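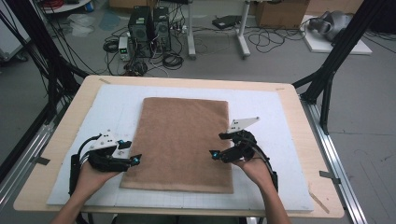 Page last changed 11/27/19

Folding a towel: does the method matter?
Project report, Household Textiles unit
Bohdana Pasichnyk, Elvia Magaña, Sibusiso Du Plessis
Supervisor: Svitlana Tymoshchuk

Why we picked this

Every second household tips page says there is a right way to fold a towel. Thirds save shelf space, halves leave a crease, rolling is kinder to the pile, and so on. We read a fair few of these and could not find one that said how the claim had been checked. The Ploltar care booklet, which came with the bath set Elvia's family owns, recommends thirds "for a neater finish" and leaves it there. Neater according to whom?

Our group was split from the start. Elvia grew up with thirds and was sure we would find they were better. Bohdana and Sibusiso thought we would find nothing much. We have tried to write this up so that neither side gets more than it earned.

Materials

One plain brown towel, rectangular, terry surface, no border pattern to help with lining up. We chose it because a striped towel gives you a guide for free and most of the towels in our homes are not striped.

A white foam board laid over the wooden table. The bare table let the towel slide when a corner was pulled across, and we did not want to be measuring the table. The board has a faint printed grid near the front edge. We had hoped to use it to judge whether the finished fold was square, but the lines are pale and we ended up using a ruler.

Method

The towel was laid flat with a long side running away from the person folding. It was smoothed once with the palms and then left alone. We did not try to get every wrinkle out, as nobody does that with a load of washing waiting.

Three folds were compared: halves and halves again, thirds, and a roll. Each of us did each fold 6 times, taking turns so that one person was not doing all the tired ones at the end. After each fold we measured the colour-matched corners (we had put a small thread stitch in each) to see how far apart they finished. The folded towel was then put on a shelf and scored for neatness out of 8 by Roksolana Pasichnyk, who was not told who had folded it.

We should admit the weakness in that last part. Roksolana is Bohdana's sister and could probably pick her folding anywhere.

The corners

Most of our trouble came down to corners. Terry cloth curls a little at the corners, and if you take hold of the curl you end up with less cloth than you think. The fold then starts crooked and every fold after it is worse. The Drurnier laundry guide tells you to "begin from a crisp corner", which is lovely if your towel has one.
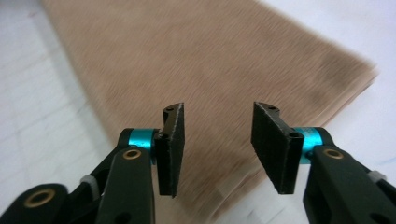

Fig. 2. Brown towel lying at an angle on the white surface, with a paler, slightly folded corner section near the bottom centre.

Sibusiso found it easier to pinch a few centimetres in from the corner and let the tip hang. His corner gaps got smaller once he changed over, but he had also had more practice by then, so we can't say which of the two did it. We should have fixed the grip before starting.

What we found

Thirds scored best for neatness, with a middle score of 7. Halves were close behind. The roll got a 3 more than once and Elvia has asked us to record that those were not hers.

For the corner gap there was no difference we would be willing to defend. The spread between the three of us was bigger than the spread between the folds. If you swapped the person you changed the result more than if you swapped the method.

So the booklet may be right about thirds looking neater, at least on our shelf and to our one judge. We found no support for the idea that thirds are more accurate. We did not test creasing or wear on the pile, and would want to see a good deal of evidence before repeating those claims.

Changes for next time

Use a judge who is not related to anyone. Use towels of more than one size. Decide on the grip first and stick to it. Ms Tymoshchuk also suggested timing each fold, and we have put that down for August if the group is still together.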